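Groups > Istarville Community Cookbook > Minutes

Search minutes and notes Go

Istarville Community Cookbook — Minutes, 1 May 2020

Held by phone. Ignacio Sosa led the call and took notes. Notes from the April call were approved with one fix: the lentil soup calls for 4 cups of stock, not 14.

Recipes. We now have 648 recipes in the inbox! That is a wonderful pile, and the readers are loving it. The soup and stew chapter is full. Breads could use more, especially flatbreads and anything made in a skillet. We will keep taking entries for breads only.

Testing. Seven testers cooked from the short list last month. The plum dumplings from the Gemon Street families were the big hit — two testers made them again the same week. The walnut cake sank for both people who tried it, so it goes back to the sender with a kind note and a question about pan size.

Layout. Ignacio walked us through the sample chapter opener for "At the Counter." All liked the large type and the wide margins. Agreed to keep the dark marble and go with a warmer color for the chapter title. 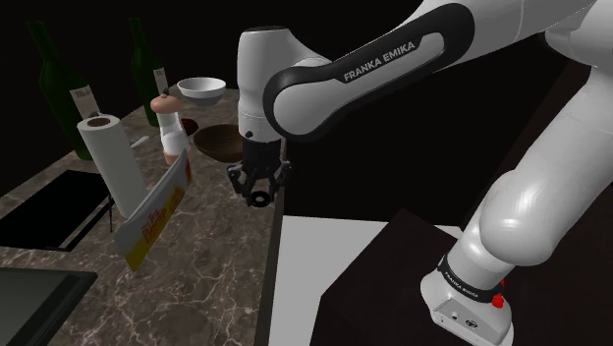

Dark marble counter, with bottles and bowls

Printing. Two quotes are in, from Avum and Zakaria. Zakaria is a little higher but offers a lay-flat binding, and everyone who cooks from a book on the counter got very excited about that. Agreed to ask both for a price on 16 extra pages.

Index. We will list dishes by main ingredient and by family name. Spelling of names to be checked with each sender before anything is set.

To do
Ignacio: write to both printers, send out the bread call
Testers: second round, flatbreads and pickles

Next call to be set by email. Bring your bread recipes!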